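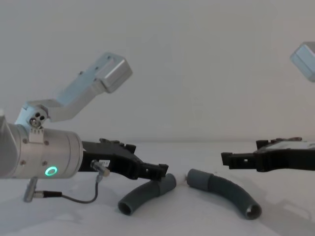
两段式软管的拆检与复接，是Vestergaard各楼层茶水间和洗涤间日常维护中最常见的一项工作，由楼宇事务处统一规定做法。本页供经过基础培训的值班人员使用，内容限于水槽下方及小型设备背后的低压排水软管和排气软管。拆下的管段应放在平整的白色桌面上检查，两段相对摆放，如图中两段灰色软管那样，看上去像同一根弯管分成的两半，断开的位置和弯曲的走向都容易对照。供水管、燃气管以及任何带压管路不在本页范围之内，遇有此类管路，应停止作业并联系楼宇事务处。

## 一、适用范围

本页适用于下列管路：

- 茶水间水槽至墙面排水口之间的软管；
- 洗涤间设备背后的排水软管；
- 除湿机的冷凝水软管；
- 储藏室移动式通风设备的排气软管。

Drestow分部的地下层采用另一套接头，拆卸时须先松开卡箍外侧的锁片，具体步骤见该分部的补充说明。Selthorpe分部自上一次改造后已与本部统一，可直接按本页执行。

管路类型无法确认的，先查看该房间的管路登记卡。登记卡一般贴在水槽柜门内侧。柜门更换后登记卡未补贴的，按“管路不明”处理，不得自行判断。

## 二、作业前的准备

### 2.1 工具与用品

作业前备齐以下物品，并放在伸手可及处：

- 一字螺丝刀及与卡箍相配的套筒；
- 浅口水盆一个，用于承接管内余水；
- 干布若干，其中至少一块为浅色；
- 软毛刷及长柄管刷；
- 中性清洁剂；
- 卷尺；
- 标记用的纸胶带和油性笔；
- 手电筒；
- 同规格备用卡箍；
- 橡胶手套。

不得使用钢丝刷清理软管内壁，也不得以美工刀代替专用切管工具。

### 2.2 场地

检查工作在桌面上进行，不在柜内或地面上进行。桌面应为浅色、平整、无接缝，桌后最好是一面素色的墙。深色碎屑、橡胶粉末和细小裂纹在浅色背景前较易辨认。木纹或花纹桌面可铺白纸，纸张应完整，接缝处用胶带压平。

茶水间没有合适桌面的，可借用419室的检查台。借用前在门旁登记簿上写明姓名和所属楼层，使用完毕后将台面擦干。419室的钥匙由当班的接待人员保管。

### 2.3 停用与告示

在水槽或设备前张贴“暂停使用”告示，注明开始时间。设备应先关闭电源并拔下插头，再移动机身。公共茶水间的作业安排在上午使用高峰之后；午餐时段不得拆管。

## 三、拆卸

1. 用手电筒查看软管全长，记下弯曲方向、最低点的位置以及与周围物体的接触处。
2. 在接头两侧各贴一小段纸胶带，写上相同的编号，并画一条跨越接头的短线。复接时两侧短线应对齐。
3. 将水盆置于接头正下方。
4. 松开卡箍。带螺丝的卡箍只需松至能够滑动，不必取下螺丝。
5. 一手托住固定端，另一手握住软管靠近接头处，边轻轻转动边向外退出。不得抓住软管中段硬拉。
6. 管口退出后立即抬高，再慢慢放低，让余水流入水盆。
7. 用干布堵住留在墙面一侧的排水口，防止异味外溢和杂物落入。布的一角应留在外面。

接头粘连难以退出时，用温水浸湿的布包住接头，稍候再试。仍不能退出的，停止作业并报修。以往有值班人员使用热风加热，造成墙内短管变形，该做法现已禁止。

从中间连接处分成两段的软管，应把两段都取下，即使只有一段有渗漏迹象。单独更换其中一段须经楼宇事务处同意。

## 四、摆放与对照

将两段软管擦去外部水迹后置于检查台上。摆放时遵守以下要求：

- 原来相接的两端相对，中间留出可以伸入手指的空隙；
- 按安装时的弯曲方向摆放，不要强行压直；
- 带编号的一面朝上；
- 工具放在桌面一侧，不要压在软管上。

软管长期处于弯曲状态，取下后通常仍保留原有弧度。两段弧度能够顺势接续，说明摆放方向大体正确。弧度明显不合时，先核对纸胶带上的编号和短线，再考虑是否有一段在安装期间受到扭转。

摆放完毕后拍照一张，照片应同时包含两段软管的全长。照片与检查记录一并交存，不必另行打印。

## 五、检查

### 5.1 外表

沿软管全长缓慢转动，逐面查看。重点是弯曲的内侧和外侧：内侧易出现折痕，外侧易出现细裂。用指腹沿表面轻推，感觉有无局部变薄、变硬或发黏。灰色软管使用日久会有色泽变化，单纯变色不作为更换依据，但变色处同时发脆的，应当更换。

外侧有摩擦痕迹的，回到柜内寻找与之对应的接触点。常见的接触点有铰链、层板边缘和管夹的毛边。接触点未处理之前，不得装回软管。

### 5.2 端口

端口应圆整，边缘无缺口。把端口轻轻按在干布上，观察压痕是否连续。卡箍曾经压住的位置允许有浅印；浅印若已成为沟槽，须将端部切除，切除长度以完全去掉沟槽为准。

每个端口最多允许切除2次。每次切除后，在管身写明“切”字和经手人姓氏。切除后软管长度不足以保持原有弯曲的，整根更换，不得拉直使用。

### 5.3 内壁

将端口对着明亮的墙面或窗口向内看。弯曲较大的软管看不到另一端，可从两端分别用手电筒照射。内壁若有油垢，先按第六节清洗，清洗之后再作判断。

### 5.4 柔韧性

双手握住软管，缓缓弯至略大于安装时的弧度，再放松。软管应自行恢复。弯曲时发出脆响、出现白痕或不能恢复的，一律更换。低温库房中取出的软管，应先在室温下放置一段时间再做此项检查，冬季尤其是十二月前后须注意。

## 六、清洗

清洗在洗涤间的大水槽中进行，不在茶水间水槽中进行。

1. 用温水冲洗内壁，水温以手可耐受为限。
2. 将中性清洁剂稀释后灌入软管，两端抬高，静置12分钟。
3. 倒出清洁剂，用管刷自两端分别刷洗。管刷应顺着弧度推进，遇阻时退出重来。
4. 以清水冲洗至水中无泡沫。
5. 竖直悬挂沥水，再用干布擦净端口内外。

不得使用漂白剂、强酸或强碱类疏通剂。怀疑软管此前接触过此类物品的，应戴手套操作，并在记录中注明。

排气软管不浸水，只用微湿的布擦拭外表，内部积尘用软毛刷扫出。排气软管如有霉斑，直接更换。

## 七、复接

两段软管均检查合格，且端口已经干燥，方可复接。

1. 先在检查台上试接。将连接件插入一段的端口，推至限位处，再套上另一段，核对跨越接头的短线是否对齐。
2. 把卡箍套在各自的管段上，暂不收紧。漏套卡箍是复接中最常见的失误，发现时往往须全部重拆。
3. 推紧两段软管。端口与连接件限位处之间不应留有可见的缝隙。
4. 将卡箍移到连接件的有效部位，距管口边缘3毫米，收紧至用手不能转动。收紧时应交替进行，不要先将一侧完全拧死。
5. 将整根软管带回原处，取出排水口中的干布，接上墙面一端，再接设备或水槽一端。
6. 按拆卸前的记录恢复弯曲方向。软管应自然下垂，不得受扭，最低点不得贴着尖锐物。
7. 撕去接头上的纸胶带，管身上的“切”字标记予以保留。

卡箍只能使用登记卡上所列规格。以扎带、胶带或铁丝代替卡箍的，无论时间长短，均视为未完成作业。

连接件两侧口径不同的，细端朝向来水方向。Lendance型连接件外侧刻有箭头，箭头应指向墙面排水口。箭头已磨损不能辨认的，换用新件。

## 八、通水试验

复接完毕后，用浅色干布裹住每一处接头，依次进行：

- 小水量放水，观察接头下方；
- 将水槽蓄至半满后一次放空，观察软管有无跳动；
- 停水后取下干布，在光线充足处查看有无湿痕。

干布上有湿痕的，先确认水迹是否来自上方的水龙头或台面。确属接头渗漏的，应松开卡箍重新对位，不可仅靠继续拧紧来止漏。第二次试验仍有渗漏的，更换连接件。

排气软管不作通水试验，改为开机后用薄纸条靠近接头，纸条不应被持续吹动。

试验合格后，水槽柜门保持敞开至当班结束前再查看一次，随后撤下告示。

## 九、不合格软管的处置

更换下来的软管应在两端各打一个叉，装入维修废件箱。两段式软管须成对废弃，不得留下其中较新的一段备用。外观相近而批次不同的管段，壁厚可能有差别，混接后卡箍难以同时压紧。

暂时不能更换的，排水口应使用专用堵头封闭，告示改为“停用待修”。不得将剩余的一段单独接在排水口上，即使下方放有水盆。

## 十、记录

每次作业后填写检查记录，内容包括房间号、管路类型、两段各自的状况、有无切除、试验结果及经手人姓名。措辞应具体，例如“弯曲内侧有折痕，靠近水槽一端”，避免只写“有损坏”或“状况一般”。

记录交由楼宇事务处Gunhild Hjaltested审阅。备用管段、卡箍和连接件的领用，由物料室Valdemar Thygesen办理，领用时应出示填好的记录。夜间急需更换的，可先行领用，次日上午补交。

登记卡上的软管规格如与实物不符，以实物为准填写检查记录，同时申请更正登记卡。更正未完成前，原登记卡不得撕去，可在其旁加贴说明。

## 附：常见情况的处理

**接头不漏，但柜内有潮气。** 检查软管最低点是否贴近柜底，并查看柜底背面。冷水流过软管时外壁可能结露，擦干后加装管托即可。

**软管装回后自行偏向一侧。** 多为复接时两段未对齐。拆开中间接头，重新核对短线，不要用管夹强行固定。

**排水声音较以前明显。** 查看软管是否形成两个低点。只应保留登记卡所示的一个，多余长度须申请更换合适长度的软管，不得盘绕在柜内。

**停用较久的水槽有异味。** 先放水片刻，再查看排水口处的密封圈。密封圈的领取手续与卡箍相同。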